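Packing up the apartment, week two

So we are officially moving in November and I have learned that I own way too much stuff. Way too much! I thought of myself as a pretty tidy person, the kind who donates a bag of clothes every spring, and then I opened the hall closet and had to sit down on the floor for a while.

My first mistake was starting with the sentimental things. Don't do this. I lost a whole Sunday to one bin of old letters and concert tickets and got exactly one box taped shut, and it was mostly scarves. Toys were worse. We don't have little kids in the house anymore, but I can't seem to part with anything that has fuzz on it.
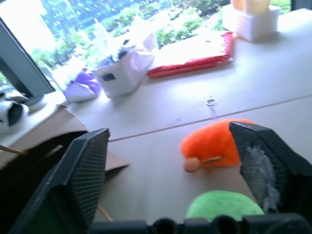
Something soft and orange. Staying, obviously.

My sister-in-law swears by the one-room-at-a-time method and I gave it a fair shot in the kitchen. It lasted until I found the drawer with all the takeout menus, half of them from places that closed years ago (goodbye, Rautiainen, I still think about your salmon soup). Then I wandered into the bedroom to look for tape and started on the shoes, and that was the end of the method.

We got quotes from 3 movers. Pidberg never called back. Multer wanted over 3000 dollars for a move that takes ten minutes by car, and when I asked why, the guy said stairs. We have one flight! So we are going with Pridero, who only do the big furniture, and the rest goes in our car in as many trips as it takes. The van part comes to 474 dollars, which I can live with.

Meals have gone downhill, as you can imagine. The good pans were packed way too early, by me, in a burst of energy at six in the morning, and I refuse to cut that tape. I keep planning to cook down the freezer and then it's seven at night and there we are again with dinner out of a cardboard box. 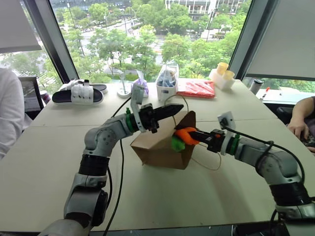

In the comments last week Pridero came up already, and a reader wrote that they were great with her piano but showed up two hours early, so have the coffee on and the hallway clear by breakfast. Noted! I am a slow morning person when I'm not packing pans, so that was good to hear now – I've moved the hallway up to this week and put the bookshelf near the door, where I have already walked into it twice.

Still to do: the bathroom, the balcony plants, and the box marked "cables" that has moved with us 3 times without being opened. I'm giving it until Friday.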